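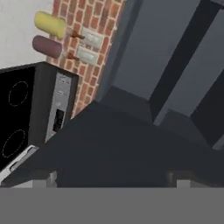
Progress report to the Drusovine fund, March 11, 2018

Work on the draft code of practice for kitchen robot trials went ahead in February, though less of it is settled than the plan promised. We have 22 rules in draft. I would defend perhaps half of them today.

Most of our time went on the rules for simulated kitchens. Najjar wants a pass in simulation to count towards a pass on a real worktop. I am not convinced. A rendered hob gives off no heat, and a rendered cupboard door swings the same way every time unless somebody tells it to do otherwise. Skedero replied with a claim of 90 per cent agreement between the two, but sent no list of the tasks behind it. We have asked for the list and left the rule in square brackets.

Rule 9 (state of the room at the start of a run) is in better shape. Doors, loose items and the resting place of the arm must now be written down before the run begins, and any later change logged.
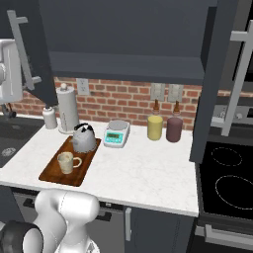
Does a run still count if the robot finishes the task but knocks something on the way?
Under the present draft it counts as a failure, and the contact must be logged. Dusameo objects to this and would like a separate grade.

Of the 700 hours granted, the review of old logs has used more than I would like. Still to do: wording on emergency stops, and 2 open comments on rule 14.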